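4. The founding story and its sources

4.1 What the invitation is supposed to have said

Every modern account of Hivwood begins with an invitation. The owner of the Lestham estate, so the story goes, heard of a group of Protestant linen weavers who had been pushed out of their valley, and offered them land, timber and freedom of worship. They came together, in one season, 100 families strong, and built the long street that still forms the center of the village. The story is told on the sign beside the church and in the school reader, and it was repeated without change in the speeches at the last anniversary.

We have not found the invitation. The estate papers include leases, letters about drainage and a long quarrel over a mill, but no letter to any weavers. Earlier writers knew this and got around it by citing one another. The oldest printed version names no source at all, and the next quotes the first as if it were a document. By the third telling the offer has acquired a wording, with the phrase "as brothers and not as tenants," which we can trace no further back than a church newsletter.

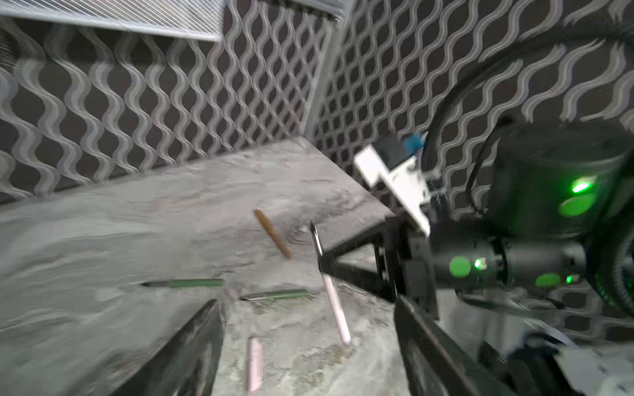

Figure 2. Pen-like objects on a gray marble-patterned tabletop.

The size of the grant is no firmer. Local histories give it as over 3000 acres, a figure that would make the weavers the largest landholders in the district after the estate itself. None of the surviving leases comes close to supporting this. Most are for a house, a garden and the right to cut peat. Sandhu's suggestion that the larger figure describes the whole parish, and was copied from a later tax summary by someone who misread the column, seems to us likely, though she offers it as a guess and we can't improve on that.

A defender of the story might answer that papers get lost. They do. But the losses at Lestham are fairly well understood, and they fall mostly in the generation before the weavers arrived. It would be odd for the drainage letters to survive in such quantity and the one document that mattered most to the village to vanish from the same boxes. 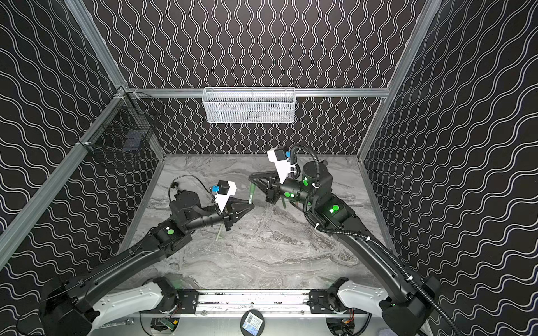
4.2 The Poser list

The main written evidence for the newcomers is a list of names known as the Poser list, after the clerk who is thought to have drawn it up. It is now part of the Antoniuk collection, where we consulted it on 22 May 2019. It has usually been read as a roll of the founders. It contains 79 names, and writers who wanted 100 families have assumed that a leaf is missing. The binding gives no sign of a missing leaf, and the final entry is followed by a ruled line and a blank space.

Nor is it plain that the names stand for families. Several surnames appear more than once under the same house, and in two places a man is followed by someone described as his brother's widow. Nghĩa Đỗ, who matched the entries against the rent book, was able to place them in 48 houses. We accept that number with one reservation, as the rent book was rebound at some point and its early pages are out of order. Even so, a community of that size is a good deal smaller than the one on the sign.

The list also has no heading. The word "founders" was added to the catalog entry, in a different style from the rest,

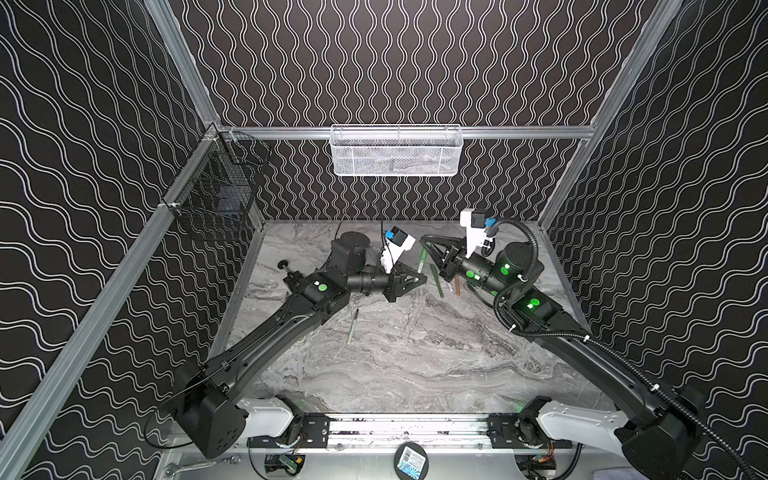 and it has shaped how the list has been used ever since. Read without it, the document looks like many others of its kind: a record of people who owed something, made for the person they owed it to. Some of them may have lived in the area for years. A few of the surnames turn up in the neighboring parish well before the supposed arrival, and these are not names one would expect from a linen valley across the border.

We don't wish to push this too far. The dialect words recorded in the village, the plan of the long street and the separate burial ground all suggest that a group of outsiders did settle there and kept some distance from their neighbors. What we doubt is the single journey, the round number and the generous landlord. The same set of features could be explained by small parties arriving over many years, some by way of other estates, with the later ones joining relatives who had already taken leases.

The burial ground is often brought in to settle the matter. It can't. Its earliest readable stones belong to the grandchildren of the people on the list, and the June procession that ends there is first mentioned later still, in a notice asking residents to keep their dogs indoors.

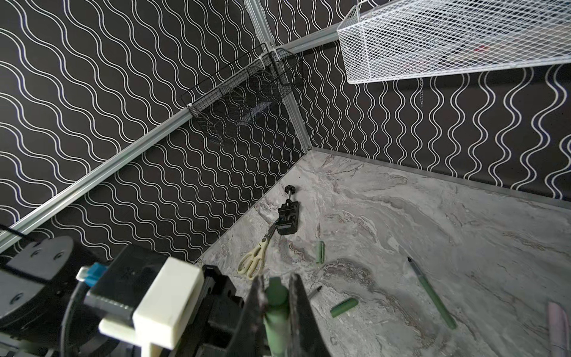 Why, then, did the story of a single founding last so long?

It was useful to both sides. The estate could point to an act of kindness at a time when its rents were under attack, and the village could claim rights older than any lease. When the two went to court over the peat, each lawyer told the story of the invitation, and neither was asked to produce it. The court summary was the text that schoolteachers later had on hand, and we think most of the printed versions descend from it. Whether anyone in the village told the story before the court case remains open, and the oral accounts gathered so far are too recent to help.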